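A Visit to the Yeshiva and Book Bindery in Gernemon

Our group of 30 left Flesgate by bus at 8:15 in the morning and reached Gernemon a little before ten. The yeshiva holds an open day every June, when the main study hall and the bindery next door are open to visitors.

The study hall seats 300. Students learn there in pairs, and the noise surprised those of us who are used to quiet libraries. A second-year student showed us the shelves along the back wall, where the volumes of Talmud are kept in several printings. The older ones are still used daily. When a page tears, the book goes to the bindery, usually the same afternoon.

The bindery is known as Thambiah, after the street it used to be on. It has four full-time workers and takes in prayer books from synagogues across the region. Last year it repaired 203 volumes for the yeshiva alone. Books that are past saving go into a storeroom to wait for burial, as Jewish law requires. The next burial will be at the cemetery in Jokwood, and the congregation there has asked for help with digging.

We were given lunch in the dining room: lentil soup, rye bread and a cabbage salad. Grace after meals was sung aloud, and printed sheets were handed out to anyone who needed one.
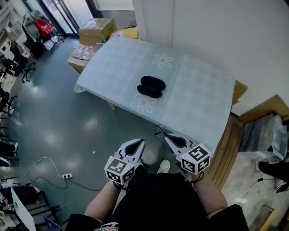
After lunch there was a class on the laws of returning lost property. The teacher kept to one page of text for the full hour and took questions from the visitors as well as the students. Most of the discussion was over what counts as an identifying mark.

Afternoon prayers were at 1:45. We then had half an hour in the bookstore, which takes cash only. The bus left at three.

Admission is free. Parking is limited, and the number 124 bus stops two blocks from the gate. Groups should write to the office a month ahead and say how many will need lunch.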